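Search this site Search

Stavora Parts Lending – Frequently Asked Questions

How many items may I borrow?
Each card covers 10 items at a time. Baseplates count as one item, whatever their size.

How long is a loan?
Four weeks, renewable once at the Pitaddale desk. 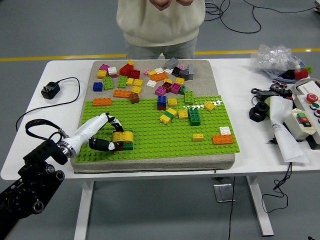 Green baseplate with assorted Lego bricks.

How are loose bricks returned?
By weight. The desk scale reads to 400 g, so larger sets are weighed in batches. A shortfall under 4 g is not charged.

Can I reserve a set?
Yes – quote the catalog number. Reservations lapse at closing time on Tuesday.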